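# Why does a metal spoon feel colder than a wooden one?

Try something for me. Go touch a wooden table, then touch something metal in the same room. The metal feels colder, right? I was sure it really was colder until I was a grown-up!

Both things have been sitting in the same room all night, so they're the same temperature. If the room is 20 degrees Celsius, the table is 20 degrees and so is the metal.
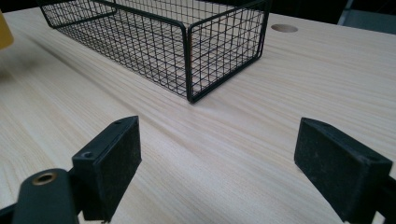
But my fingers say it's colder, so how can it be the same? One reader wrote that to me, and I love that question, because your fingers are a bit sneaky. They don't measure how warm a thing is. They notice how fast heat is leaving YOU.

Your hand is warmer than the room, so when you touch something, heat moves out of your skin and into it. Metal passes heat along super fast (we call it a good conductor). Wood is slow, so your fingers hang on to more of their warmth.

Cups work the same way. Pour cocoa into a thin metal one in December and the outside gets hot quickly, so ask a grown-up before you grab it! 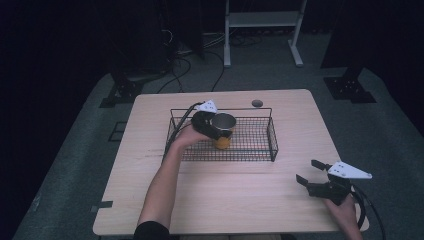 ## Test it with ice

You need 2 ice cubes the same size, a metal tray and a wooden board. Leave the tray and board out overnight, then put one cube on each. Guess first! Check every few minutes and write down which cube disappears first.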